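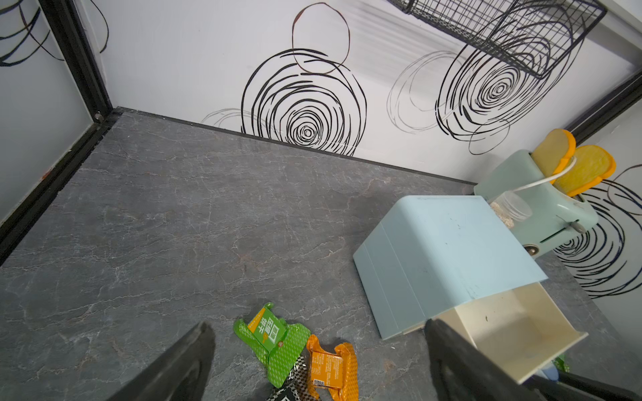

Frequently Asked Questions

Hi, and welcome to the page where I try to answer the emails I get most. I run the Kirkden sourdough mail list and the starter swap that goes with it. If your question isn't covered, write to me and I'll get to it, usually in the evening after the dishes.

What do I get when I sign up for the swap?

A small packet of dried starter flakes, a card with the feeding steps, and a name. Every starter in the swap has a name, and I'm sorry to say I take this pretty seriously. Right now I'm mailing out two: Grellow, a mild wheat one that rises fast, and Hirnwood, a rye one that's slower and a lot more sour. If you don't pick, you get Grellow.

Does it cost anything?

Just postage. You send me a stamped envelope with your address on it and I fill it and send it back. Please don't send cash (people do, and then I have to mail it back to them and we're all out a stamp).

How do I wake up the dried flakes?

Put them in a clean jar with a big spoonful of lukewarm water and let them soften for an hour. Stir in the same amount of flour. Cover it loosely and leave it on the counter. Next day, do it again. You'll probably see a few bubbles on day two and then nothing at all on day three, which is when I get the worried emails! Keep feeding it. By day five or six it should be doubling.

What temperature should my kitchen be?

I aim for 70 degrees. Mine is colder than that for most of the winter, so I put the jar in the oven with only the light on. Put a note on the oven door if you do this. I have baked a starter. The jar survived and the starter did not.

There's gray liquid on top. Did I kill it?

No, it's hungry. Pour the liquid off or stir it back in (stirring makes the bread more sour) and feed it. Pink or orange streaks are another story, and so is fuzz. If you see any of those, throw the whole thing out, wash the jar in very hot water and write to me for more flakes.

Do I really have to throw half of it away every time?

You have to take half out. What you do with it is up to you. Mine goes into pancakes, crackers and a chocolate cake that I make far too often. You can also just keep a tiny starter, a tablespoon or so, and build it up the night before you bake. I switched to that last April and I go through much less flour now.

Which flour should I use?

Whatever plain unbleached flour you can afford to keep buying. I add a spoonful of rye once a week because it perks things up. Hirnwood wants rye at every feeding and will sulk for days if you switch it to white all at once, so change it over slowly if you're going to.

My loaf came out flat. What did I do wrong?

Most of the time the starter wasn't ready yet. Try baking with it when it's at its tallest, before it starts to sink back down. The other usual thing is leaving the dough too long on a warm day. I had a whole summer of pancakes-that-were-meant-to-be-bread before I figured that out, and they still made very good toast.

Can I go on vacation?

Yes! Feed it, let it sit out for an hour, and put it in the fridge with the lid on. Three weeks is fine. I've left Grellow for two months and it came back after three feedings, smelling strongly of nail polish remover for the first one.

Who is Aksel Ravn, and why is he on the card?

Aksel gave me the rye starter in the first place, and he wrote the original feeding steps. I've changed the wording since then, but the drawing of the jar is his. He doesn't handle the mail, so please don't ask him about late envelopes.

How many packets have you sent?

2649 at my last tally. I'd like to get to 3000 before I need a new dehydrator tray, but the one I have is already cracked down the middle, so we'll see.

Do you ship outside the country?

I don't, sorry. Customs rules on dried food are different everywhere and I can't keep up with them.

Can I share my starter with a friend?

Please do. Spread a thin layer on baking parchment, let it dry until it snaps, and crumble it into an envelope. Tell them the name, and if they rename it, I'd love to hear what they picked.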